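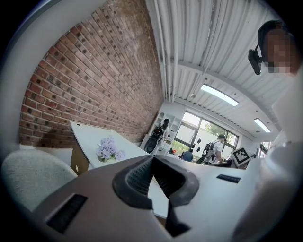

The brick wall and the white table at our Drarthorpe space

Can I bring my own flowers?
Please do! We keep artificial ones on the white table, low and easy to see over, but fresh bunches are welcome any time.

Is the brick wall OK to decorate?
Yes, with string or free-standing pieces (no nails or tape, please). It looks great bare, too!

How big is the room?
It's 879 square feet, with room to move the chairs wherever you like.

Who do I ask about dates in May?
Vasylyna Levchenko, at the front desk.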